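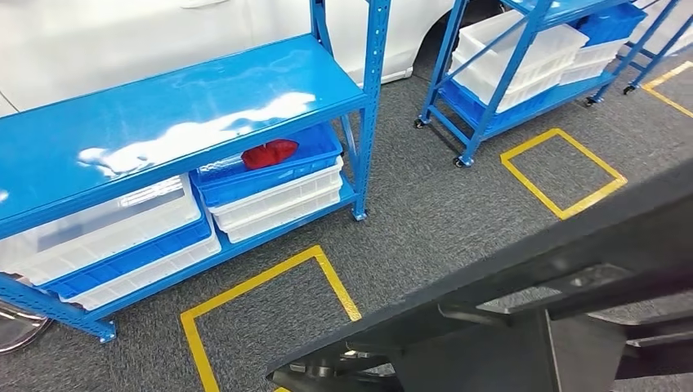 Freya Bunting

Re: can machines do the boring jobs yet?

August 17, 2020

On the Tultard list, Ojeda wrote:

> The claim from Zillavance is that stacking and fetching bins is a
> solved problem. I don't believe it. I have seen plenty of videos of
> an arm lifting one clean box off one clean table. Has anyone on this
> list watched a machine work with ordinary shelves, mixed bins and
> stuff left in the trays? And if it can do that, why can't I buy one
> that puts my laundry away?

I spent most of July at Fadcombe on bin handling, so I can answer the first part.

The job is blue metal shelving with plastic bins and trays on the lower shelf, stacked by hand and in no fixed order. One stack goes white, blue, white. The one next to it has a blue tray on top of two white bins, with something soft and red crumpled up in the tray. A second unit is on casters. There are yellow tape squares on the carpet for positions.

We logged 100 tries at taking the top item off a stack and setting it down in another place. 70 were done with no help. Most of the other 30 went wrong at the grip. At least one of the white bins is translucent, and the depth readings on it are poor. The tops of the shelves are glossy and throw the ceiling lights straight back, and that gave us false edges until we masked that area out.

Pulling a middle bin out of a stack is much worse. The top one has to come off first and go somewhere sensible, and then go back on when you're finished. We tried that 46 times and got 34. A person does it without thinking, usually while talking to somebody.

Soft things in trays are their own problem. If the tray moves as a unit, fine. If you ask for the cloth by itself, the arm has to work out where the cloth ends and the tray begins, and I would not quote a number for that yet. That's your laundry question, more or less. A bin has the same shape every time you pick it up and a shirt doesn't.

So I'd say "solved" is wrong for Zillavance to use, but "useless" would be wrong too. With bins of one type and shelves that stay put, I would let it run a shift with a person nearby. In a house I wouldn't, and the stairs are only part of it – things get left in a different place every day.

I can post the log if people want it. It is a plain spreadsheet and the notes column is a mess.

Freya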